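Jillness Store Ledger
README

Scanned sales books from the Sterkstead shop of Jundirura, a retailer of shoes and housewares, typed up as plain CSV.

Contents
ledger.csv – one row per sale, 90 pages so far
stock.csv – item names and shelf codes
notes.txt – spelling fixes and open questions

Prices are in cents. Pages 30 to 35 have water damage, and unreadable amounts are left blank. Returns carry a minus sign. The Assefa branch kept its own books, not included.
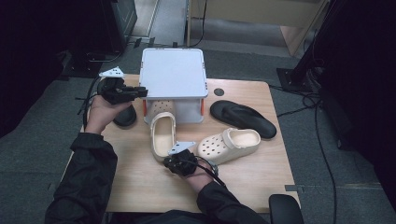 Beige clogs and a white plastic bin on a wooden tabletop.

Last update: May, version 7.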